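Sorting cell at Muvora is back in service after tool change

September 2020

The small robot cell in the Muvora training workshop is working again. It was out of use for 7 days, because the rod tool at the end of the arm had to be replaced and after this the whole cell needed to be aligned new. The work was done by the workshop team together with two technicians from Dralex, the company which takes care of the arm.

The cell is used by apprentices to learn how a robot can move objects without gripping them. The arm carries a straight rod that points down, and with the rod it pushes small plastic blocks over a wooden board. The board lies on a perforated table, and a printed marker beside it gives the camera system a fixed point to measure from.

In the last weeks before the stop, the pushes had become less exact. Blocks which should arrive in a corner of the board stayed too far from it, and the round ones rolled away to the side. First the team thought that the software was guilty, and the old program was loaded again, but the error did not change. Then the rod was taken out and checked on a flat plate. It was bent, only a little, but enough to explain the trouble. The clamp that holds it was also not tight on one side.

The new rod was made by Brandes after the old drawing. Mounting it took one morning. The clamp screws were tightened in small steps, first one side and then the other, so that the rod does not lean. After this the technicians set the height of the tip. It must pass over the board without touching the wood, but it must stay low enough to push a block near its foot, otherwise the block falls over.

The longest part was the calibration. The arm was driven to 50 points over the board, and at every point the position was compared with the one that the camera reported. On the first day the results were not good enough. The reason was found at the marker card, which had moved a little during the cleaning of the table. It was placed again and the measurement was repeated from the beginning.

For the final test the arm made 200 pushes with blocks of different shape, among them stars, cylinders and a heart. The cell is accepted when 85 percent of the pushes end inside the target area, and this value was reached in the second run. The star shapes are still the most difficult, the team reports, because they turn when the rod meets one of the points.

From now on the rod will be checked every month, and the result is written in the cell book. A spare rod is kept in the cabinet next to the controller. The position of the marker card will be controlled each time after the table is cleaned. Courses in the cell have started again, and the groups which lost their hours will get new ones. The next full service by Dralex is planned for December, when also the cables of the arm will be looked at. Until then, questions about the cell can be sent to the Lokard service desk on the ground floor. 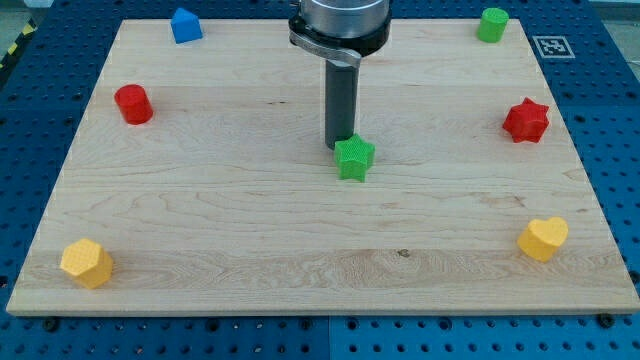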